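Re: [gripper-users] Left finger stops short of closing
From: Lajos Katona

> On my unit the left finger stalls a little before it meets the right one, and only on soft goods. Hard objects are fine. I have already swapped the pads. Has anyone else seen this, and is it safe to keep recording?

Hello, and welcome to the list! I'm so glad you wrote before sending the whole thing back to Tronar, as I very nearly did with mine in December. I had the same fault for the best part of a month and blamed the pads, the cable, the firmware and my own tired wrist, in that order. 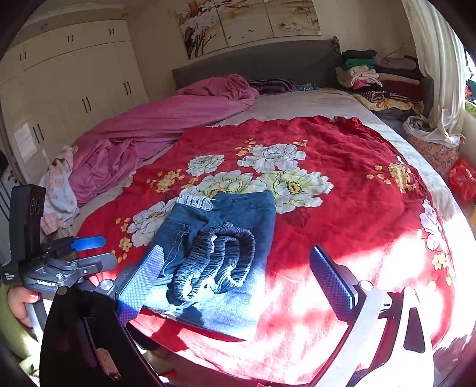
My trouble was in the width reading. The fingers were closing all right, but the log would freeze at 66 mm and stay there until I opened them again, and of course the arm that learned from those logs stopped short of everything it was meant to pick up. I lost 271 takes that way before I looked at the numbers properly – my own fault. Folded clothes were the worst of it. Jeans with a loose, ruffled waistband like that pair on the red bedspread give way so gently between the pads that you feel no jolt at all when the reading sticks, whereas with a mug you notice right away.

What cured it for me was the little Fluline connector inside the housing, which had worked itself half out. Please take the battery out first. I didn't, and the fingers snapped shut on my thumb hard enough to leave it blue for 9 days. Push the connector home, put a dab of hot glue on it, then open and close slowly while you watch the log.

As for recording in the meantime, I would stop. Bad takes are a misery to weed out later, believe me.

Do write back and tell us how you get on.

Warm regards,
Lajos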